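Search this site
Enter keywords

Home | Business | Sites | Newsletter

Dec 25, 2024

Tadbridge picked up 5 new employers this year, and I'm still grinning about it! The biggest is Plostora, which signed for the old feed mill on Stakadow Road (2000 square feet of office up front, dock doors in back).
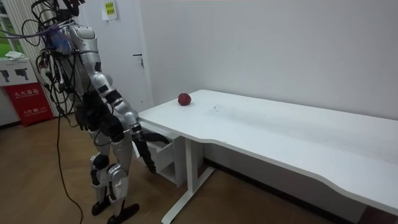
Silver robot beside a long white desk.

The county's small-shop loan fund reopens in March. If you applied last time, your paperwork carries over, so just call and update your sales numbers.

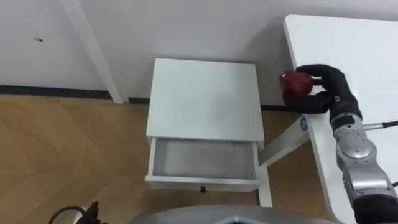 Obradović Tool is also hiring again, second shift mostly, and they'll train. 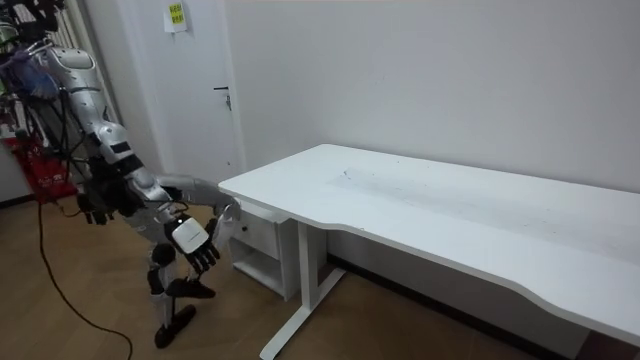
At the desk, bent forward.

Questions? Call me at extension 3307.

Print this page | E-mail this page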